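Drying Cloths in a Shared Utility Room
Student project report, Household Materials course
Group: Signe Eide, Mahfuz Siddiqui, Şengül Gökçe
Supervisor: Torbjørn Dalen

1. Background

The utility room on the second floor of Skellora is used by everyone on the corridor. In October the residents' meeting complained that cleaning cloths were being left in heaps on the counter and smelled bad by the next day. Our group took this on as the term project. We wanted to find out how the cloths should be hung so that they dry overnight, and whether people would keep to a simple system once it was in place.

We did not look at the tumble dryer. It is coin operated and most residents do not want to pay for a small load.

2. Method

We hung cloths in three ways: folded once over the line, clipped at two corners, and draped loosely without smoothing them out first. Each cloth was rinsed in the sink, wrung by hand and weighed on a kitchen scale before hanging. We weighed it again the next morning. The window stayed closed and the radiator was left on its usual setting.

Signe did most of the hanging and Mahfuz kept the log. We made 47 weighings in all, not counting four we threw out when somebody moved the cloths during the night. The line was put up fairly high so that people could walk under it.

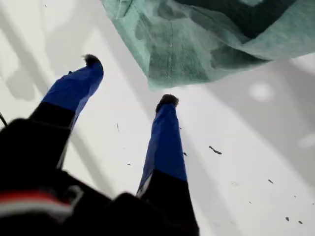
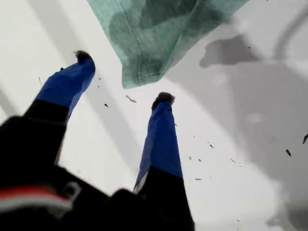 Green cloth hanging.

3. Results

Cloths clipped at two corners dried best. Almost all of them were back to their dry weight by morning. Cloths folded over the line came second. The part touching the line stayed damp longest, and with the thicker cloths it was still damp at breakfast.

Loose draping gave mixed results. Where a cloth bunched up, the inner folds held water, and two cloths hung the same way on different nights could give quite different numbers. Hems were a problem with every method. The fabric is doubled there and it dries slowly, so we started feeling the hem first when checking – if the hem was dry, the rest was too.

We had planned to compare cotton with microfiber. The microfiber cloths we ordered from Bokadora came late, and we only got a few nights with them. They dried faster, but we do not think there is enough data to put in a table.

4. The system in use

After the tests we put up a second line and a box of clips, with a short note asking people to hang cloths by two corners. The first week went well. In the second week the clips began to disappear, and Şengül found most of them on food bags in the kitchen. We bought more and tied the box to the shelf. The heaps on the counter have become smaller but have not gone away.

5. Problems and further work

The scale only shows whole grams, which is coarse for a small cloth. We also did not measure humidity in the room. Torbjørn suggested borrowing a meter from the physics lab, but it was booked for the weeks we needed it.

If another group continues, we would suggest testing with the window open and using one type of cloth all the way through. The log and the leftover clips are in the project cabinet, second shelf.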